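FOR IMMEDIATE RELEASE

Vendeck opens a snack wrapping counter in Dulport this November

DULPORT — I've been packing snack gifts at my own kitchen table for years, so you can imagine how happy I am to write this one myself. Vendeck is opening a little wrapping counter inside the Aoun building, and it's all about snacks!

You pick your bags from the shelves (we're starting with 351 kinds, and yes, I've tried far too many of them), bring them over, and we bundle them up for you while you wait. A small bundle takes around 30 minutes when we're busy, a lot less when we're not. If you'd like to wrap your own, pull up a stool and help yourself to the sheets.

We named the bundle line Ruka, and it comes in two sizes. The small one holds a couple of bags. The big one is for offices, birthday parties and my cousins, who eat like you wouldn't believe.

I'm fussy about the wrapping, I'll admit. Chips crush if you pull too tight, and a foil bag slides around if you don't pull tight enough — so we start with one big sheet, roll it into a cone and fold the top down last. The first 60 people through the door get their wrapping free.

Doors open at 10 in the morning. Come hungry!

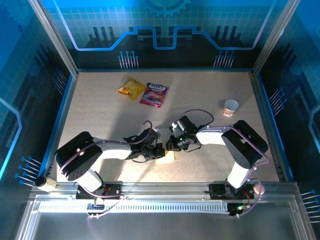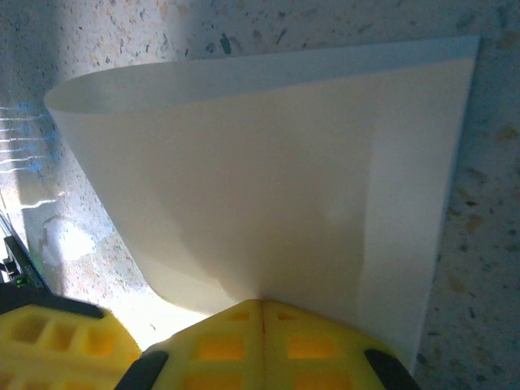

First picture: two snack bags on the table, the left one bright yellow. Second: a white sheet with its upper edge curled over.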